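Kamside Crochet Hook Set: Good Hooks, Terrible Manners

I bought the Kamside set in February, after my last decent hook went down the side of a train seat. It comes with 11 hooks in a roll-up case, and the case has a ribbon tie that undoes itself out of spite.

The handles are soft and a bit fat, good news if your thumb complains after one row of double crochet. Mine complains during the foundation chain, so I'm grateful.

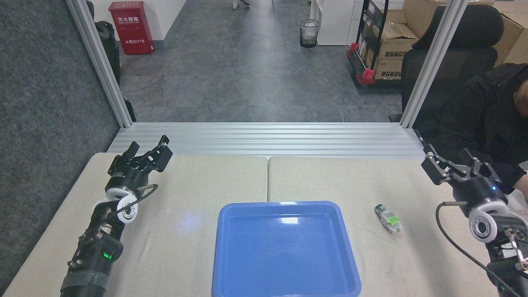 How they work up

I made a set of placemats in Skoryk cotton, which splits if you look at it sideways. The Kamside heads are rounded enough that I only swore on the joining rounds. My old Pisel hooks have a sharper throat and grab the yarn faster, but they also grab half of the stitch next door. 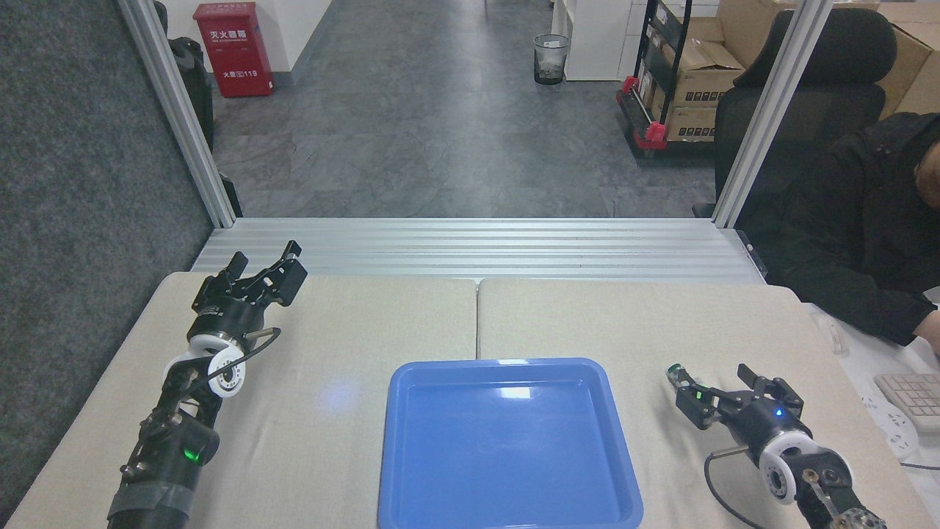
The smallest three hooks are another story. The sizes are printed in gold on the grip, and the gold left after nine placemats. I now tell them apart by holding them up to the window and guessing, so one mat came out a good deal smaller than its siblings. It's a coaster now.

The larger hooks are lovely. I did a cotton rug on the biggest one, and it slid along without squeaking, something I can't say for the plastic Gondgate I used before.

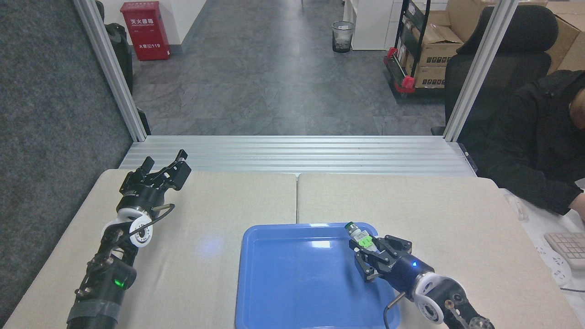
The box promises "2000 hours of comfort," and I'd like to meet whoever timed that. Four stars for the handles, one off for the gold ink. Buy a paint marker while you're at it, and a better ribbon.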